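4.2 What the garment episodes can and cannot show 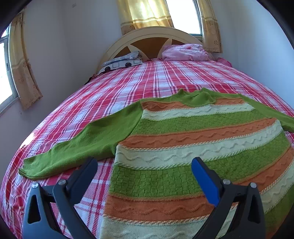 The student team's claim was that garment handling could be learned from demonstrations recorded in ordinary homes. We take a narrower view. The set collected for the Prollstead course project holds 341 episodes, and after reviewing all of them we are not convinced that the number means what the team wanted it to mean. Many episodes repeat the same item on the same surface with small changes in the starting pose. Counting these as separate demonstrations makes the set look broader than it is.

Figure 4. Long-sleeved knitted sweater laid flat on a plaid sheet, with both gripper jaws open over the near part of the garment.

Knitwear was added late in the project, in May, when an early policy trained only on towels and T-shirts was already scoring well in the team's own tests. The students expected thick knits to be easier, on the grounds that a raised surface gives the finger pads something to hold. Figure 4 suggests why we doubted this. The sweater has ridges and basket-weave blocks across the body, and the visible cuff is ribbed. A pad that closes on a ridge may lift the outer stitches while the rest of the layer stays on the bed. In the logs, such a grasp looks the same as a good one, because the jaw width settles at a similar value in both cases. The team labeled every one of these grasps a success.

We asked two reviewers who had not worked on the project to label the knitwear episodes again from video alone. They were told to accept a grasp only if the layer below the pads could be seen to move with them. Under this rule 70 episodes changed label. The students objected that the rule was too strict for a class project, and that a partial lift often ends in a usable fold. That may be true. It was never measured, and the original report gives no count of finished folds that an outside reader could check.

Background is a second concern. Checked and striped bedding gives a vision model strong straight lines, and a knit with horizontal bands gives it more. The Joretti baseline, which finds garment edges before it plans a grasp, did worse on patterned sheets than on plain ones. The Ki policy did not show the same drop, and the team took this as proof that it had learned about cloth. A simpler reading is that Ki had seen these same sheets in training. The held-out split was made by episode and left bedrooms shared between the two sides, so the results cannot separate the two readings.

We therefore report the knitwear scores only under the stricter labels and with the Seltenska split, in which no room appears in both training and test. Both policies score lower under these conditions, and the gap between them shrinks to a size we would not defend with so few rooms.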